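Pinent Guest Rooms: Linen and Bed Questions

Answers to what hosts and long-stay guests ask us most often about the beds, sheets and floors in the furnished rooms. If your question isn't covered, write to Radka Nikolaidis at the linen desk. She answers mail until 4 p.m.

What size sheets do I order?

Order by the bed, using the code on your room card. The large bed takes a flat white sheet, code 378. Fitted sheets are not stocked for any room. The Closum mattresses are deeper than the ones they replaced, and the old fitted sheets pull off at the corners.

How many sets does each room get?

Each room is issued six sheets at the start of a stay. You can swap used ones for clean ones at the linen shelf at any time. There is no charge for swaps.

Which way does the sheet go on?

Wide hem at the head end, by the nightstand. Start there, tuck both head corners, then walk the sheet down to the foot. If you start at the foot you usually end up short at the pillows. Leave the sides hanging until both ends are done.

Can I move the furniture to get around the bed?

You can move the nightstand. Lift it, don't drag it — the carpet pile snags under furniture legs. Please leave the cabinets against the wall, and put the nightstand back beside the head of the bed when you finish. The wood pieces wipe clean with a damp cloth. Don't use spray polish.
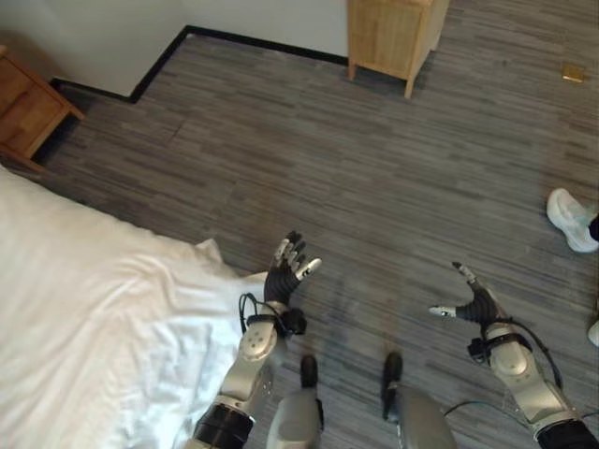
How do I look after the gray carpet?

Vacuum along the stripes, then once across them. The streaked pattern hides lint well, so go over the strip next to the bed even if it looks clean. For spills, blot with a white towel and cold water. Colored towels can leave dye behind. Stains bigger than your hand should be reported to the desk.

Do the sheets need ironing?

No. Take them out of the dryer as soon as it stops and put them straight on the bed. Most creases from folding drop out overnight. If you want a flatter finish, dampen your hands and smooth the sheet from the middle toward the sides.

How far should the sheet hang down?

For a made bed, tuck it in on both sides and at the foot. For a bed being stripped or aired, it can hang loose, but lift any long folds back onto the mattress before you walk past. Fabric near the floor gets stepped on, and the hem is the first place to tear. When you tuck, keep the sheet clear of the wooden legs too.

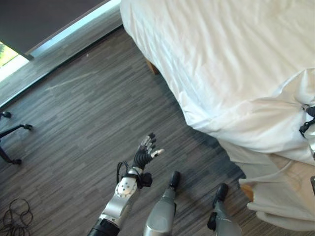 White sheet hanging loose over the side of the bed, with the wooden legs showing below.

What if a sheet is torn or stained?

Put it in a separate bag and write the room number on the tag. Lturie is not a code on the tag, it is the old spelling of a name; mending goes to Lumturie Pavlović. Small hem tears come back repaired within the week. You won't be billed for ordinary wear.

Can I use my own bedding?

Yes. Fold the issued sheets and leave them on the shelf in the closet. Parry and Skania rooms have no closet shelf, so hand them in at the desk.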